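Bag task notebook, October
Room opened 3:30, packed up a little after 6

Carrying on from the last entry. The goal is the same: pick up the tote bag, get it off the table, put it down flat with the handles on one side. We have the hand-held gripper for recording demonstrations and the arm for playback. Today was recording only. The arm stayed parked because the wrist cable is still being replaced, and I don't want anyone running it with the old one taped up.

Episodes on the drive at the start of the session: 400. Episodes at the end: 472. Of the new ones I have marked 27 to be thrown out, for reasons further down. The folder name is jevness_bag_b. Please don't rename it, the training script looks for that name and I lost an evening to this last spring.

Setup

Same table, same height. I wiped it down with the damp cloth and it still has smudges that don't want to come off. I don't think they matter to the model but I wrote them down in the setup sheet in case they do. Lights all on, blinds down. We had the blinds half open two sessions ago and the difference between the early and late recordings was easy to see, so blinds down is the rule now.

Gripper checked before the first recording. Finger screws were snug. The left finger had a little play at the mount, which I took out by tightening the clamp a quarter turn. Opening width read the same at both ends of travel as it did in the last calibration, so I left the calibration alone.

The club laptop needed its clock set again. If the clock is off, the recording still saves and looks fine, but the width readings don't line up with the video. Check this first. It goes on the card taped to the lid.

What we tried

The old way of starting was to lay the bag out flat and smooth before each recording. It makes nice clean demonstrations and it gave us a policy that only works on a flat smooth bag. At the Trastavska scrimmage the bag came out of a bin in a heap and we scored nothing on that task. So from now on the bag gets dropped from shoulder height and recorded however it lands. No fixing it up first. If it falls off the table, drop it again.

This was Cường Ninh's suggestion after the scrimmage and I was against it because I thought the demonstrations would get too messy to learn from. They are messier. Average length went up by a few seconds and people hesitate more at the start, while they look for somewhere to grab. I still think it's the right change.

Three ways of grabbing came up over and over:

Handle first. Close on the strap and lift. Easy to do, and the bag mostly hangs straight afterward. The trouble is that the strap is thin and flat, and if it is lying tight against the table the fingers slide over it.

Rim. Close on the hemmed edge at the top of the bag. This holds well. You need to come in at a low angle, and beginners tend to come straight down and hit the table.

Pinch a fold. Put one finger on each side of a ridge of cloth and squeeze. It works nearly anywhere on the bag, but you get a different hang each time, and then the placing part is harder.
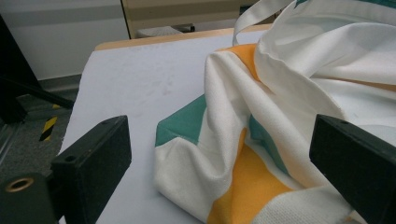
I asked everyone to pick one of the three before they touched the bag and stick with it for the whole recording. Switching halfway is what produced most of the bad episodes. Someone goes for the strap, misses, drags the gripper sideways to a fold, and the recording ends up showing a lot of wandering with the fingers half closed. A miss followed by a second try at the same grab is fine and I want to keep those. We need the model to see what a retry looks like.

On the colors: there was some argument over whether the stripes help. The plain white parts of the bag against our pale table are low contrast, and the orange and teal are easy to see from anywhere. One idea was to always grab on a colored part. I said no. If we do that the model may learn to go for orange, and the bag at the next meet might not have any. Grab where the cloth is easy to grab. We will look at where the grabs land after the next training run and see if there is a pattern anyway.

Thrown out

Reasons for the discards, so I remember:

Clock not set (the first few, before I caught it).
Switched grabs partway.
Operator's other hand came into view to straighten the bag. This is a habit and everybody does it, me included.
Gripper closed on the edge of the table.
Recording stopped too early, with the bag still in the air.

The last one is a timing problem more than a skill problem. People let go of the button when they feel finished, and they feel finished when the bag touches down. Hold for a slow count of two after the fingers open. I added this to the card as well.

Fingers

The fingers are holding up. Scuffs on the black surfaces but nothing deep. We talked about adding rubber pads again. Arguments for: the strap grab would slip less. Arguments against: the arm has to have exactly the same pads, worn the same amount, or the recordings don't match what the arm feels. We only have enough pad material for one pair. I'd like to leave them bare until after the next meet.

There is a set of softer tips on order from Soriano and when they come we can do a side-by-side, one short batch with each, same operators. Until then please don't put tape on the fingers, even for a quick test. I spent a good part of a session cleaning off adhesive.

Placing

Not much time on this. The lift is good now and the placing is where the points are. The scoring sheet wants the bag inside the marked area with no part hanging over the edge of the table, and the handles together on one side. We are fine on the first part. The handles end up anywhere.

The best results came from lowering the bag until the bottom touches, then moving the gripper sideways while still going down, so the cloth lays itself out – about like laying a towel on a rail, only on a flat surface. Going straight down and opening just makes a heap. I want five or six people to practice the sideways move without recording at all, until it looks the same from one person to the next, and only then start saving episodes.

Speed is worth mentioning here. Several operators go quickly on the lift and then very slowly on the way down. The arm can't match the fast part. I set a soft limit in the replay tool, and it flags any episode where the gripper moves faster than the arm is allowed to. A handful of today's were flagged and I kept them for now, marked with an F in the sheet. If training looks jerky on the lift, take those out first.

Training run

Queued for tonight on the club machine under the name toka_4. It uses everything except the discards. Same settings as the last run, nothing changed but the data, so that we can tell what the dropped-bag episodes do for us. Resist the urge to change the learning rate at the same time.

The disk was nearly full when I went to copy things over. I moved the spring block-stacking recordings to the external drive in the gray case and checked that they open from there. If you need them, copy them back, don't run from the external, it's too slow.

If the run fails overnight, look at the log before restarting. The last two failures were a bad file, and restarting just hits the same file again. The checker script prints the name of the first one it can't read. Move that file to the discard folder and write it in the sheet.

Questions from newer members, with what I told them

How many recordings are enough? Don't know. We had more than this for blocks and blocks are easier. We keep going until the success rate on the arm stops climbing.

Can we record with the bag inside out? Not yet. Good idea for later, after the regular way works.

Does it matter which hand you hold the gripper in? It matters a bit, the left-handed episodes approach from a different side. That's useful. Write L or R in the sheet so we can keep the mix sensible.

Why not practice with a towel? We did that in September. A towel has no inside, and the gripper never gets caught in an opening. With the bag, one finger going into the opening by accident is common, and sometimes it makes a better grab than the one you wanted.

To do

Finish the wrist cable. Label both ends this time.
Print a new card for the laptop lid, the old one is full of crossings out.
Go through the F episodes and watch them at half speed.
Get a second bag, different colors if possible, plain if not.
Ask for the room an hour earlier in the week before the meet.
Placing practice, no recording, first thing next session.
Charge the gripper battery. It was down to one bar when I put it away and the charger was not in the drawer. I found it behind the printer and plugged it in by the door.

Added later, 9:40 in the evening: the run started fine and is past the point where the last one stopped. Loss is higher than the flat-bag run at the same step, as expected with messier data. Leaving it alone until morning.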